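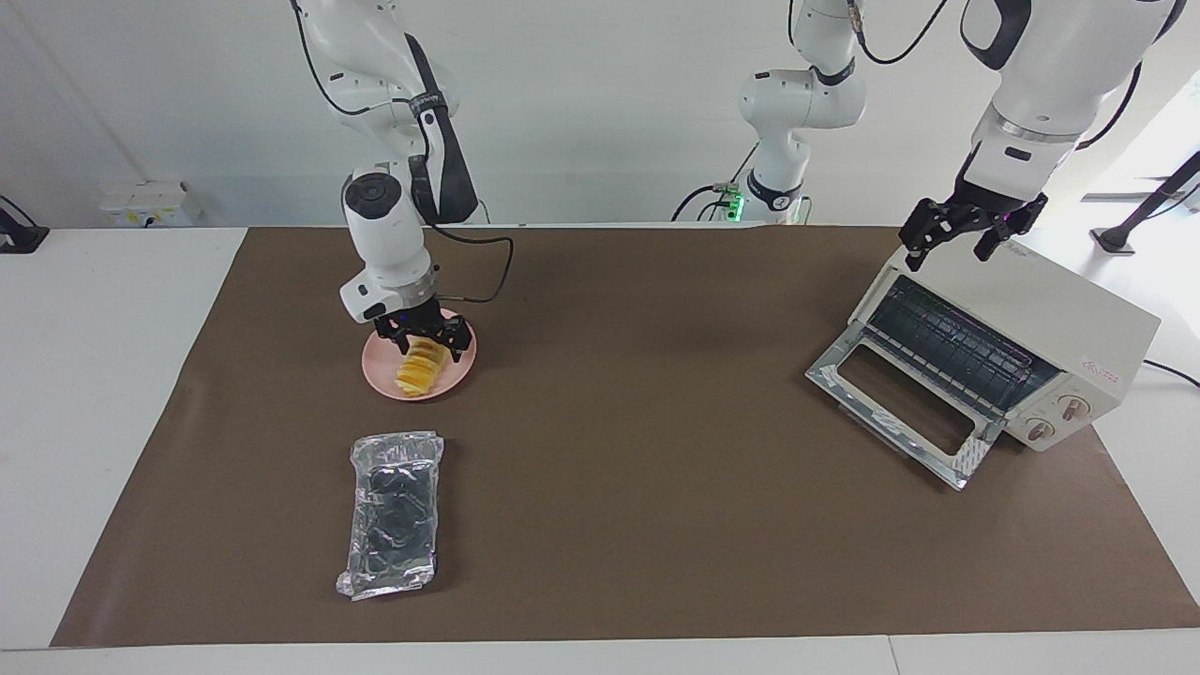

Fig. 3 – Pineapple slices at the pink plate, oven door folded right down.

Setting up for warm pineapple

I do this on my Ondby mat, which suits me better than working on the bare table. Any flat surface that can take a bit of heat is fine.

1. Stand the oven on an angle so you can get at the rack without leaning over the door.
2. Open the door all the way. Let it down gently, please – I've bent a hinge on an old one!
3. Pat the pineapple slices with paper towel and keep them together by the plate.
4. Move anything in plastic wrapping well away before you switch on. 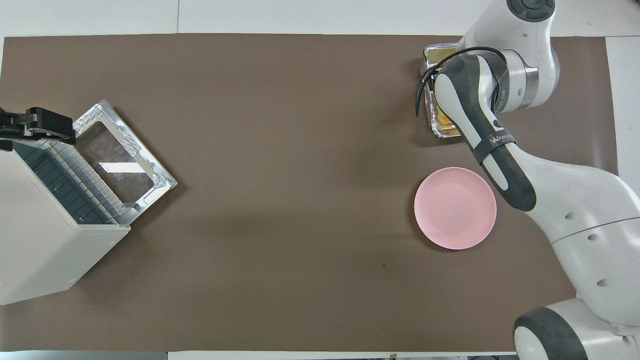 Fig. 4 – Door open, rack showing, oven on the brown mat.

5. Slide the rack in level, then spread the slices out in one layer.
6. Shut the door and give them 12 minutes at 200 degrees (Chae-won likes hers a darker colour and goes a few minutes over).

Caution: the glass and the metal trim get very hot. Oven mitts every time, even if you're only having a quick peek.

Note: leave the door open afterwards and let everything cool before you wipe out the crumbs.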